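Marichka Demchenko
@marichka_folds

1/ Folding jeans for a shallow drawer. Notes from redoing the whole bedroom dresser in January. Drawer interior is 119 mm high, so every bundle has to stay under 100.

2/ Button and zip first. Lay one leg over the other, seat out. Pull the crotch point back in so the long edge is straight. Skip this and the bundle comes out wedge-shaped.

3/ Hem to waistband, stopping 30 mm short. The waistband is the thickest part of the garment. Stacking the hem on top of it wastes height.

4/ Then fold in half again, or in thirds for heavier denim. Press out the air with a flat forearm. Stretch denim springs back more than rigid, so give it a second press.

5/ I fold on the bed. The dresser top is too narrow for a full leg length. Checked sheets help: line the side seam up with a row of checks and you have a straightedge.

6/ Emlyn Phillips asked about rolling. I tried it for 2 weeks. Rolled pairs came out 20 mm too tall for this drawer. Fine for a duffel.

7/ Drawer order: darkest at the back, work pairs at the front, fold facing up. Next thread is sweaters, once I've measured the Brastorance bins.

8/ Dark blue pair, folded, on the bed. 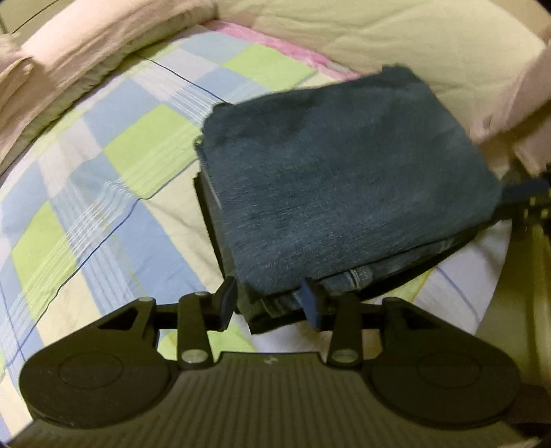 Filed under: Laundry & Closets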